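How to Clean and Refresh a Pale Wood Tabletop

Light wood shows less dust than dark wood, but it shows grease, cup marks and gray traffic areas sooner. The steps below are for a solid or veneered top with a smooth clear finish.
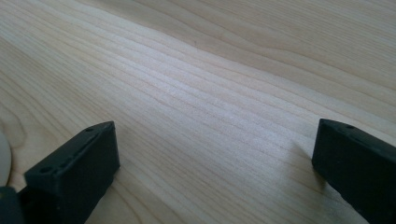 Duarte Correia writes that he wiped his table with dish soap every night for two years and ended up with a dull patch where he sits, and he wonders if the finish has worn through or if it is only soap.

Most likely it is soap. Dried soap leaves a film that looks a lot like wear. Do the cleaning in steps 1 to 4 before you decide to sand anything.

What you need

Two soft cotton cloths, one for washing and one for drying
A bowl of lukewarm water
Mild dish soap
White vinegar
A plastic scraper or an old store card
Sandpaper, 320 grit (only for step 6)
Wipe-on clear finish, water-based (only for step 6)
Felt pads

Step 1. Clear the table and look at it from the side

Take everything off. Get down low so your eyes are a little above the level of the top and look across it toward a window. Grease, rings and scratches show up in the reflected light when you can't see them from standing height. Walk to the other end and look again. On pale wood with strong grain it is easy to take a band of darker grain for a stain. Grain stays the same from every angle. A film changes with the light.

Mark problem spots with small pieces of painter's tape placed next to them.

Step 2. Remove crumbs and specks

Brush the top with a dry cloth. If a speck stays put, lay a damp cloth over it for a minute and push it off with the plastic card held nearly flat. Don't use a fingernail or a knife. If it doesn't move, run a fingertip over it. A speck that feels perfectly level may be a pin knot in the wood, and you should leave it alone.

Step 3. Wash

Put 13 drops of soap in a quart of water. I used to pour it in by eye and always used too much. Wring the cloth until it no longer drips. Wipe with the grain, one strip at a time, with each strip overlapping the last. Where the grain curves, follow the general direction of the board and don't worry about the curves.

Rinse the cloth and go over the top again with plain water. Dry right away with the second cloth. Do the edges too, and the underside of the front edge, where hands go.

Step 4. Remove soap film

Mix one tablespoon of white vinegar into two cups of water. Try it first on a hidden spot, such as the underside of an overhang, and let it dry. If the finish looks the same as before, wipe the table with the mixture, then with plain water, then dry. A heavy film may need this twice. Leave a day between rounds.

I have also used Grestex wood cleaner for this step. It did the same job and smelled better.

Step 5. Check the finish

Put a drop of water on the dull area and another on an area that looks good. Wait five minutes. If both drops stand up and wipe away clean, the finish is sound and you are done. If the drop on the dull area sinks in and darkens the wood, the finish is thin there. Blot it and let the top dry overnight.

Step 6. Recoat, if needed

Sand the whole top lightly by hand with 320 grit, always with the grain. You want an even, slightly cloudy surface. Don't try to reach bare wood. Wipe off all the dust with a damp cloth and let it dry.

Use a water-based finish if you want to keep the color pale. Oil-based finishes turn yellow, and on blond wood you will notice. Wipe on a thin coat, wait the time given on the can, and add a second. Yi-an Hyun recoated hers in March with the windows shut and had to wait three days before it stopped feeling tacky, so open a window.

Keep the table out of use for 48 hours, and put nothing hot on it for two weeks.

Everyday care

Wipe spills as they happen. Dry dust once a week and wash with soap only when the top feels greasy. Stick felt pads under lamps, bowls and anything ceramic with a rough foot, and replace the pads when grit gets into them.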